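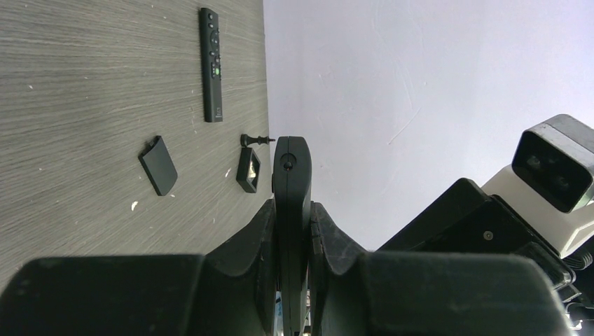

Saulius Paulauskas wrote:
> After the update the segmenter joins dark objects to the gripper finger
> whenever they sit next to each other in the wrist view. The planner then
> sees one big blob and refuses to plan. Is anyone else getting this on
> Graline, or is it my config?

It is not your config. I get the same thing with the current Graline branch. The self-mask is drawn from the joint state, and the joint state now arrives late. On my setup the mask lags by 2 frames, so a strip of the black finger stays outside it. A small black part close to the finger gets merged with that strip. The remote is fine for me because it lies well clear.

I replayed a log of 2998 frames from Praslow with the old and the new sync node. The old node gave 28 bad merges. The new one gave almost 30 times that.

For now, you can do this in the perception launch file:

self_mask.sync: exact
self_mask.dilate_px: 6
planner.reject_merged: false

Leave the last one at true if you run near the wall. With exact sync you will lose some frames at startup, and the planner will log a warning until the first pair matches.

I have a patch that moves the time lookup into the mask node. It still fails one test in Zetura, the one with the moving base. I will post it when that passes.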